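Home Jobs About Clotex Contact

Document Packing Assistant, part-time
Clotex, Postell site
Posted 5 January 2026

Clotex puts together paper document packs for training courses and trade offices. We are hiring one packing assistant for the Gisler contract, which runs through October. The work is done at a table. You take a set of sheets, square the edges, slide the set into a clear zipper bag, and close the zipper all the way.

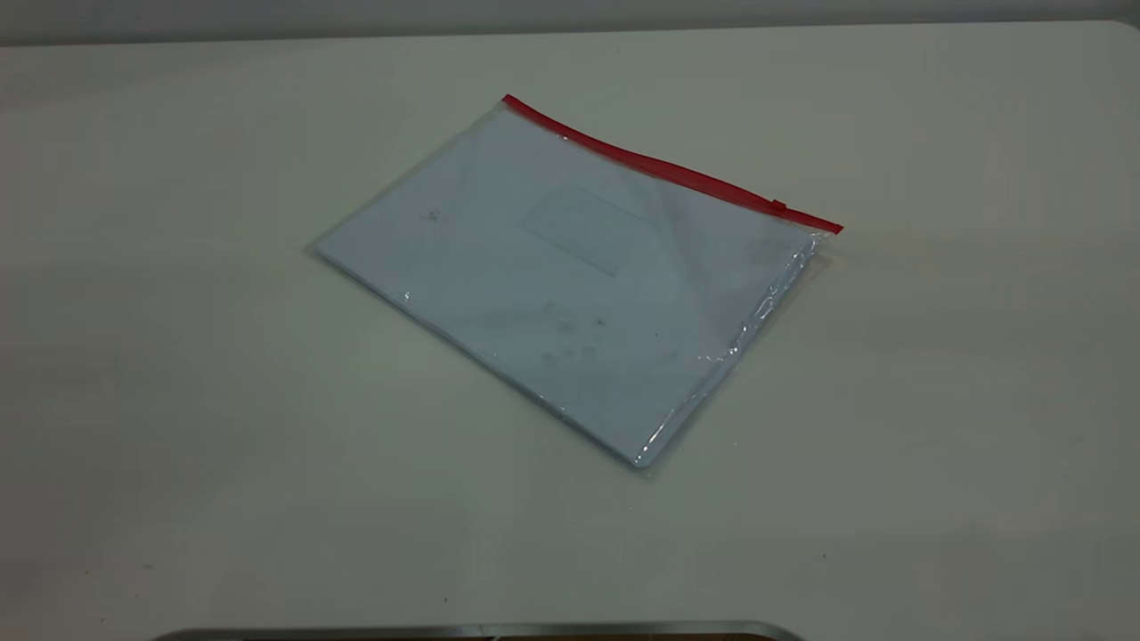 A normal shift is 400 bags. You will also check finished bags for bent corners, missing sheets and zippers left partly open, and pack them flat in cartons of 38. Cartons are labeled and moved to the shelf by the end of the shift.

You need steady hands, good close-up eyesight (glasses are fine) and the patience for repeat work. No experience is required. Training takes two shifts and is paid at the full rate. 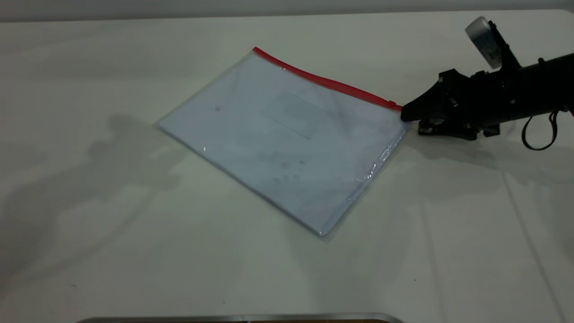

One of our current packers says the zippers are the part to practice — pull too fast and a sheet gets caught, and then the whole set has to come out again. New hires start with short sets for that reason.

Shifts are four hours, mornings or afternoons. Tell us which you prefer.
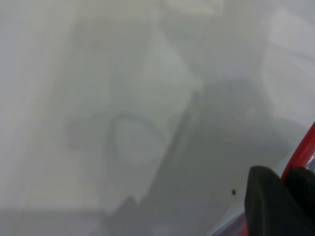

Gloves are available but optional. Food and drinks stay in the break room. Parking is free behind the building.

To apply, send a short letter and your available hours to the Clotex office, 1163 Ferkska Road, Postell. Please write job number 495 on the envelope.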